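About Wutent Grappling and Striking Club

Come in, the door's open!

Wutent is a mixed martial arts club for ordinary people. We teach wrestling, boxing, kickboxing and ground fighting to adults and teenagers, most of whom had never thrown a punch before their first evening with us. A few of our members compete. Most don't want to, and they train just as hard and laugh just as much.

How it began

We started as a wrestling group with 12 members and a set of second-hand mats that had to be rolled up and put away after every session. A boxing club called Leung had the hall on the other nights, and people kept turning up to both. After a couple of winters of that, the two groups joined forces, and the kicking and the ground work followed soon after. We still run an evening called the Leung rounds, which is boxing only, with plenty of footwork and no takedowns (the wrestlers find it very hard to behave).

These days we have our own place in the old Pramell building, with 24 classes a week and mats that stay where they are. We love it. The stairs are steep, the changing rooms are small and the heating takes its time, so bring a jumper for the walk home.

What we teach

Beginners start with a course of 4 weeks: how to stand, how to fall, how to hold pads for somebody else, and how to tap early and carry on smiling. There is no sparring on the course. After that you can pick the classes you like. Some people only want the ground work – we have members who haven't put a glove on in years – and others come for the pads and go home happy.

Sparring is light and always supervised. Shin guards, gloves and a gumshield are needed, and we have spare guards and gloves to borrow.
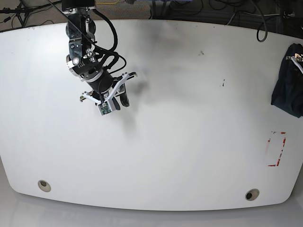
Ukero

The Ukero open mat

Once a month we clear the timetable for an open mat called Ukero, and anyone from any club is welcome. Judo players, karate people, a whole carload of wrestlers from up the coast – they've all been, and we've pinched ideas from every one of them! The next one is in April, and there's no charge.

Joining us

Your first class is free. Wear shorts without pockets and a T-shirt you don't mind having pulled about, and come ten minutes early to fill in the form. Trim your nails, please.

We now have 378 members, and we're as pleased to see the newest as the oldest.

Page updated March 3, 2025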